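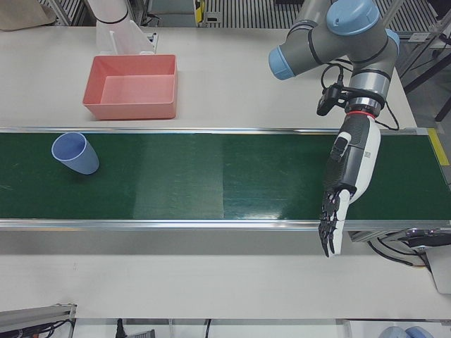 A light blue cup on its side on the green belt, with the pink tray behind it.

Bolwood Puts the Cup Back on the Table

Zendanell, 3 November 2022. Housewares maker Bolwood today announced the return of its plain plastic cup, a product last updated by adding nothing to it. The cup comes in blue. Buyers who wanted another color are invited to wait until May, when Bolwood will consider the matter again.

The new cup is sold in packs of 8 with a rectangular tray to keep them in. It holds water, buttons, dry rice and most pencils. The sides taper toward the base, as the sides of cups have done for some time, and Bolwood saw no reason to interfere.

Standing up remains the recommended position.
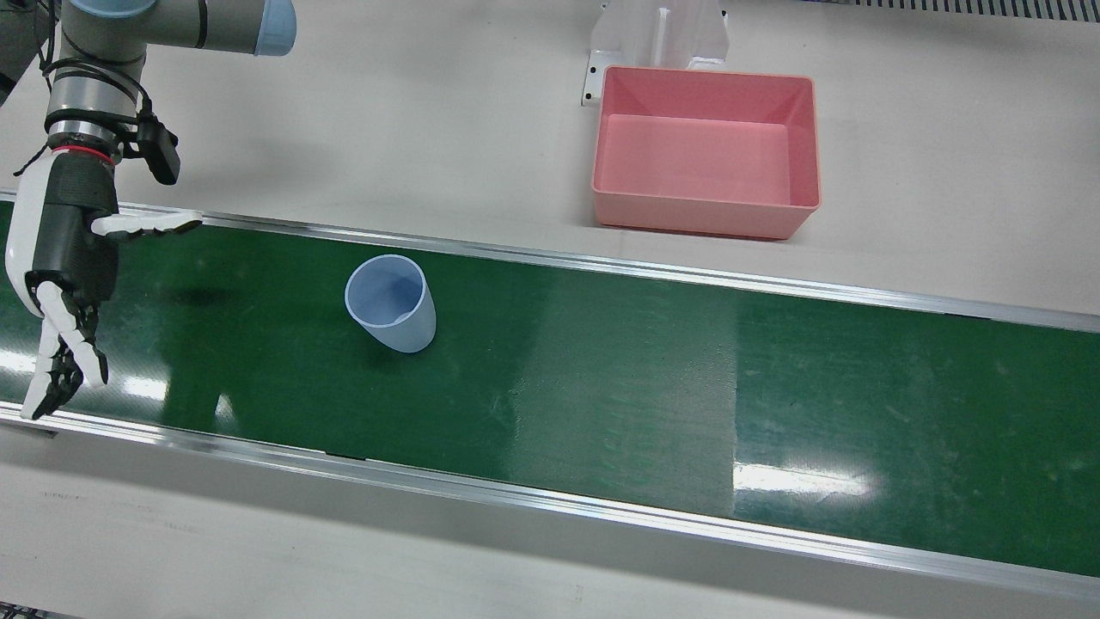 A tray with one job

The tray is open at the top, so there is no lid to lose. It goes on a shelf or beside the sink, and cups go in it. The company spent 19 weeks choosing the shade, which the catalog calls salmon and the sales office calls pink. Both names will get you the same tray.

Bolwood's longtime supplier, Prultex, will mold both pieces. Packs go on sale at the Macedo housewares shops this month, on the shelf between the colanders and the dish racks.
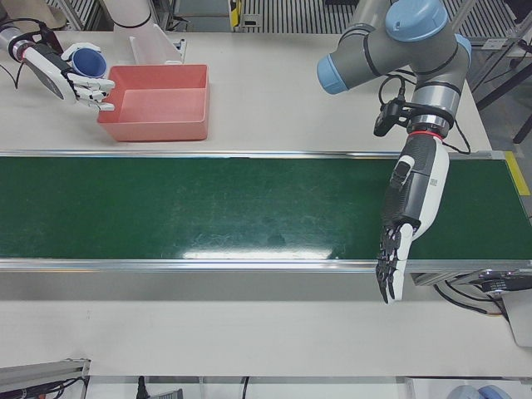 Zuleica Macedo
Head of Tableware, Bolwood

"People kept asking us for a cup and somewhere to put it. We held three meetings about that, and two of them were about the tray. I have had a set in my own kitchen since May and I still find cups in the bathroom, but the tray is very tidy."

Trade orders and samples: Amedeo Rizzi, Bolwood press desk, Zendanell.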